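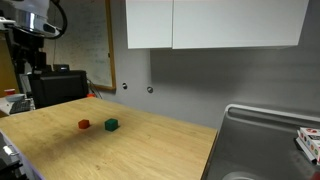 Lab Safety and Faults, Handout 6: The Release That Wasn't

Read before section. Bring the fault form from Handout 5, filled in, with your own handwriting on it this time.

The task was the stacking routine every group runs: red cube onto green cube, open, retract, home. The Pustar controller had logged 200 clean cycles by lunch, and the group did what groups do after 200 clean cycles and stopped watching.

Somewhere in the afternoon batch the fingers failed to open at the release step. The arm retracted on schedule with the red cube still in its grip and carried it home. The program then went back to pick up a red cube, closed on the one it already had, and reported success. It reported success 40 more times.

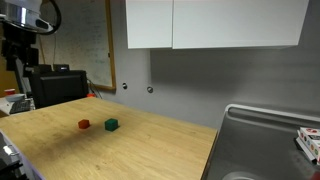

Look at what the program was checking. "Grip closed, width greater than zero" is true when you have picked up a cube. It is also true when you never put the last one down. The check had been copied from the Mumar exercise, where the part drops into a bin and a second sensor in the bin catches this. We have no bin. We kept the check anyway.

Fault code 492 (release timeout) did fire, every time. It was set to "warn," and warnings go to a log file that had last been opened in November.

Now the safety part. A student saw the arm homing with a cube in it and reached in to take it out. The arm was between cycles, meaning it was stopped and live. The pause is 300 milliseconds. The student is fine and the sleeve is mostly fine.

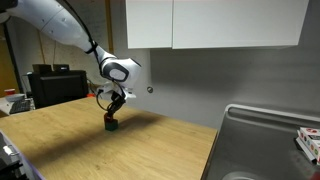
Before you run the stack again:

Set 492 to "stop."
Check finger width after the open command, before any retract.
Press the e-stop before your hand crosses the table edge. Pause on the screen does not count, and neither does "it looked done."

For section, read the Harawira notes on stuck-closed faults, pages 3 to 5. Skip the Zodthorpe appendix, it describes the old fingers.

Written answer, half a page: which of the 40 successes should the program have doubted first, and what would it have needed to measure?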